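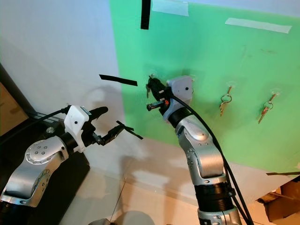
Nandden住宅区7月起更换全部916套机械锁芯

打印本文 | 电子邮件发送

Nandden住宅区的物业运营方Vandgate公司周一公布门锁系统更换方案。按照方案,区内916套机械锁芯将从7月起分三期更换,范围包括住户入户门、单元门、地下室通道门、自行车库门和各类设备间门。新锁芯由Dranurix供货,拆装及现场调试由Gulyás承担。入户门锁芯的费用由运营方从年度维修预算中列支,住户不另行付费。

现有系统为带总控功能的弹子锁系统,自住宅区交付以来没有做过整体更换。Vandgate在方案说明中列出了两个原因。其一是磨损,公共门的使用频率远高于入户门,锁芯弹子和钥匙齿面均已出现可测量的磨耗,部分单元门需要反复插拔钥匙才能转动。其二是钥匙管理,原系统的钥匙坯保护期已经届满,市面上可以买到同型号的坯料,任何配钥匙的店铺都能复制,运营方无法掌握在外流通的钥匙数量。

今年春季进行的一次检查覆盖了全部公共门和抽样的入户门。检查结果显示,有92套锁芯需要立即处理,其中多数位于单元门和自行车库门。问题集中在三类:转动阻力超标、钥匙在非取出位置可以拔出、锁芯固定螺钉松动导致锁芯在锁体内轴向窜动。检查报告建议对这92套锁芯优先更换,运营方将其全部列入第一期。

钥匙在非取出位置可以拔出,说明弹子与齿槽的配合间隙已经超出设计范围。报告指出,处于这种状态的锁芯仍可正常开锁和上锁,住户往往不会报修,但在钥匙坯与原设计略有偏差时,锁芯存在被相近齿形钥匙转动的可能。报告同时注明,检查期间没有发现锁芯被非授权钥匙开启的记录。

三期工程的划分

第一期为公共门以及上述需要优先处理的锁芯。第二期为北侧各楼的入户门,第三期为南侧各楼的入户门和剩余的设备间门。各期之间留有间隔,用于核对钥匙登记和处理返工。运营方没有公布第二期和第三期的具体日期,称将在前一期验收后以楼道公告的形式通知。

公共门先行更换带来一个过渡问题。新旧两套系统的钥匙不能通用,在入户门更换之前,住户需要同时携带两把钥匙,一把用于公共门,一把用于自家入户门。入户门更换完成后,住户使用同一把钥匙开启入户门、所在单元门、地下室通道门和自行车库门。过渡期内发放的公共门钥匙须在领取新的入户门钥匙时交回。

方案曾考虑过另一种顺序,即先换入户门,最后换公共门。Gulyás在技术意见中没有采纳这一顺序,理由是公共门的故障率更高,推迟更换会增加临时维修的次数,而临时维修所用的旧型号锁芯备件已经不多。 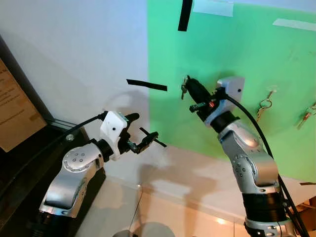 锁芯结构与权限层级

新锁芯为双排弹子结构,钥匙为可逆式平板钥匙,正反两面均可插入。锁芯外侧设有硬质钢制防钻销,锁芯中段在受力时的断裂位置经过预设,外侧部分断开后,内侧部分仍保持锁定。单元门和地下室通道门所用的型号另加防拔护板,护板从门内侧以螺栓固定,外侧无可见的紧固件。

入户门锁芯均带双向离合功能,门内侧插有钥匙时,门外侧仍可用另一把有效钥匙开启。旧系统的入户门锁芯没有这一功能,遇到门内留有钥匙的情况只能破拆。Vandgate表示,在过去几年的紧急开门记录中,这类情形占了较大比重,每次破拆后均须更换锁芯,有时还要修补门扇。

权限分为四层。最低一层为单户钥匙,可开启一套入户门及本单元公共门。第二层为楼栋钥匙,可开启一栋楼内的公共门和设备间门,不能开启入户门。第三层为设备钥匙,供电梯、供热和配电维护人员使用,按专业划分,彼此不能互开。第四层为总钥匙,可开启全部公共门和设备间门,同样不能开启入户门。旧系统的总钥匙可以开启入户门,这一点在历次住户意见征集中都有人提出异议。新方案取消了这项权限。

取消入户权限之后,紧急情况下进入住宅的程序也随之调整。发生漏水、火警或人身安全事件而住户无法联系时,由消防或其他有权部门决定是否开门,运营方只提供门型和锁芯型号资料。住户可以自愿将一把钥匙装入带编号的封口袋,交由运营方存放在保险柜中,封口袋启封须有两人在场并做书面记录。封口袋上只写编号,不写门牌号,编号与门牌号的对照表另行保管。

供热和配电设备间目前还使用若干挂锁,型号不一。新系统提供同一齿形体系的挂锁,将在第三期一并更换。消防通道门不在更换范围内,该类门采用推杆式逃生装置,从内侧开启不需要钥匙,外侧锁芯已于上一次消防改造中更新。

钥匙发放与登记

每户基本配发3把钥匙。需要增配的,凭该户的保障卡向运营方提出书面申请,由Dranurix按编码加工,费用由住户承担。保障卡随钥匙一同交付,卡上印有系统编号和户内编码,没有门牌号。保障卡遗失时应当及时登记作废,补办后旧卡不能再用于配制钥匙。新系统的钥匙坯受外观设计和专利双重保护,普通配钥匙店铺无法取得坯料。

钥匙本体刻有流水号,流水号与领取人登记在册。Vandgate建议住户不要在钥匙圈上加挂写有地址的标签,钥匙与保障卡应分开存放。在门厅内使用粘贴式挂钩悬挂钥匙的住户,应注意挂钩位置不要处于从信报投递口或门旁窗户可以够到的范围。对于装有信报投递口的入户门,运营方将在换锁时检查投递口内侧的挡板,缺失的予以补装。

钥匙遗失的处理方式视钥匙层级而定。单户钥匙遗失,住户可选择只更换入户门锁芯,单元门锁芯不做更换,由运营方评估风险后决定是否调整。楼栋钥匙和设备钥匙遗失,相关锁芯必须重新编码。总钥匙遗失的处理费用最高,因此总钥匙的持有数量受到限制,使用时在钥匙柜登记,当日归还,不得带离住宅区。

出租住宅由产权人领取钥匙,再由产权人转交承租人。承租人持有产权人书面委托的,可以直接领取。转租和短期出租的住宅不增加基本配发数量。

施工安排

单套入户门锁芯的拆装不需要拆卸锁体。施工人员打开房门后旋出锁体侧面的固定螺钉,将旧锁芯转至中位抽出,量取门扇内外两侧的厚度,装入相应长度的新锁芯,再用每一把新钥匙分别在开门和关门两种状态下试转。试转合格后由住户签收。门扇下沉、锁舌与锁扣板错位的住宅需要先行调整,调整工作由Gulyás在同一次上门中完成。锁体本身损坏的另行登记,择期更换。

锁芯长度是事前准备中工作量最大的一项。住宅区内的入户门曾由不同住户自行更换,门扇厚度和护板型号并不统一。Gulyás将在各楼施工前上门测量,测量只需打开房门,不进入室内。未能完成测量的住户,施工时使用可调长度的锁芯,其中段由组合式连接件拼接而成,力学性能与固定长度型号一致。

锁芯外端突出护板的长度不得超过安装规范的限值。旧锁芯中有一部分突出较多,可以用夹持工具直接拧断,检查报告将此列为次要缺陷。凡属此类情况,施工时一并更换护板,护板颜色尽量与原有五金件一致,不保证完全相同。

自行加装过智能锁或附加锁的住户须提前申报。自行加装的附加锁不纳入系统,可以保留。智能锁若占用原锁芯孔位,住户可以选择恢复为系统锁芯,也可以保留智能锁,但须单独领取公共门钥匙。选择保留的住户今后要求加入系统时,锁芯和安装费用自理。

施工时段为工作日白天。两次预约均未能上门的住户,需自行与Gulyás联系另约时间。在入户门更换之前,旧锁芯继续有效,不影响住户进出。更换当天旧钥匙由施工人员回收,住户自行加配的旧钥匙可以一并交回,也可以自行处置。回收的黄铜锁芯和钥匙送交金属回收企业,装箱前剪断齿部。

公共门更换当天,相关单元门将保持常开,直至锁芯调试完毕。各单元领取公共门钥匙的时间安排在更换之前,未领取的住户可以通过门禁对讲请求开门,也可以在物业办公时间内领取。单元门现有的电控锁和对讲主机不做更换,电控锁的供电线路在施工中不断开。

检测与维护

Dranurix提供的型式检验文件涵盖耐久性、耐腐蚀性和抗破坏性能。到货后另按批次抽样复检,项目包括转动扭矩、钥匙插拔力和锁芯长度偏差。首批到货300套,已存入Nandden住宅区的封闭库房,复检结果将作为第一期开工的前提条件。抽样不合格的批次整批退回,由此造成的工期顺延由供货方承担责任。

系统的齿形编码表由Dranurix保存,Vandgate持有加密副本。施工单位只能取得当期楼栋的锁芯与门牌对应清单,每期结束后交回。锁芯包装上只标注流水号,装错位置的锁芯在试转时即可发现,按清单互换后重新登记。

更换后的锁芯每年维护一次,公共门为每半年一次。维护使用专用的非油脂类润滑剂。说明文件提醒住户不要自行向锁芯内注入机油、食用油或石墨粉,油脂会与灰尘结块,在低温下使弹子回位变慢,石墨粉与已有润滑剂混合后也会产生同样的后果。钥匙弯曲或齿部有明显毛刺时应停止使用,到物业处更换,弯曲的钥匙不宜用钳子校直后继续使用。

锁芯质保期自各期验收之日起算。因擅自拆卸、使用非系统钥匙或注入不当润滑剂造成的损坏不在质保范围内。门扇变形引起的转动困难按门扇维修处理。

方案全文和各楼的测量时间表张贴在各单元门厅内,纸质副本可在物业办公室索取。对入户门锁芯型号或护板有特殊要求的住户,应在本楼测量之前提交书面说明,逾期按标准配置施工。第一期涉及的地下室通道门在更换期间改由相邻单元进出,路线以现场标识为准。自行车库在锁芯更换当天上午关闭,下午恢复使用,需要在上午取车的住户应提前一天将车辆移出。

打印本文
电子邮件发送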